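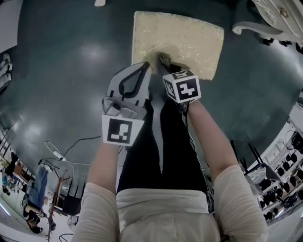

Attachment 1 -- glossy cover on the cream-yellow top, standing height

Gellstead Furnishings Support
Ticket 169
Subject: Tillwood table cover, shine and creeping
Product: Tillwood fitted cover, gloss, 159 x 90 cm
Status: Open, waiting on parts
Opened: 17th September
Handled by: Itsuki Kudo

Requester, first message

I have two complaints about the cover and one about the instructions, which I'll keep short because the instructions did.

1. Shine. The listing said "soft luster." With the overhead lights on I get small bright spots scattered over the surface, and they move when I move. You can see a few in the attachment. Working at it for an hour is like being winked at by a table.

2. Creeping. The cover goes on straight in the morning and by late afternoon it has traveled toward the window end. I have measured this with a pencil mark, and then had to clean off the pencil mark.

3. The instruction sheet has four drawings and no words. Drawing three is a hand and an arrow. I have done what I believe the arrow wanted.

The top underneath is the Arsenault in cream, bought from you the previous November. No complaints about the top.

Support, Itsuki Kudo

Thanks for the details. Please try these and let me know how each goes:

- Take the cover off, wipe the top and the underside of the cover with a barely damp cloth, and let both dry fully.
- Check that the cover is the right way up. The printed size should be on the underside, in a corner.
- Lay it from the middle outward, pressing with a flat hand.
- Leave it overnight with nothing on it.

Also, could you say what you last cleaned the top with?

Requester

Wiped, dried, flattened, left overnight. It moved anyway, though less, and in the other direction. I suppose that counts as a result.

Size is printed in the corner and it's on the underside, so I had it the right way up all along. I'd like that entered in the record.

Cleaned the top with Radia spray. The bottle says "for all surfaces," and I have no reason to think mine is special.

Support, Itsuki Kudo

Entered in the record.

I think the Radia is part of it. Sprays that leave a shine also leave a thin film, and the Tillwood cover relies on clinging to a bare surface. A plain wipe with water usually won't lift the film. Could you use a drop of dish soap in warm water, rinse with a second cloth, and dry with a towel?

On the glare: the cover comes in gloss and matte, and the order shows gloss. I looked up the listing and it does say "soft luster" for both. I've passed that on to the people who write the listings.

Could you also tell me whether the whitish-blue border along the far side and the right is showing the same width all the way along? If it narrows toward one end, the cover is sitting crooked and will keep trying to straighten itself.

Requester

Soap done. The second cloth came up gray, so apparently I've been polishing the polish.

Border: it narrows. I'd assumed that was perspective. I squared it up with a ruler and the cover has now stayed put for two days, apart from one corner that lifts whenever someone leans on the opposite one. I've asked people to stop leaning. You can guess how that went.

The shine is, of course, untouched by soap.

Support, Itsuki Kudo

Good news on the creeping. For the corner, we have a pack of clear grip dots. One under each corner should do it, and they peel off the Arsenault without leaving a mark if you warm them with your thumb first.

For the shine, I can swap the gloss for a matte in the same size. There's no charge as the listing was unclear. Matte is out of stock until the next delivery, so I've put your name against one. Please keep the gloss on until it arrives. You don't need to send it back flat; rolled is better, and 300 mm tubes are too short, so please don't fold it to fit one.

Requester

Dots arrived. No instructions with them at all, which I'm counting as an improvement.

Three corners down. The fourth dot is stuck to the bag it came in. Is there a drawing for this?

Support, Itsuki Kudo

Sending another pack. Put the bag in the freezer for ten minutes and the dot should pop off. Leaving this open until the matte ships.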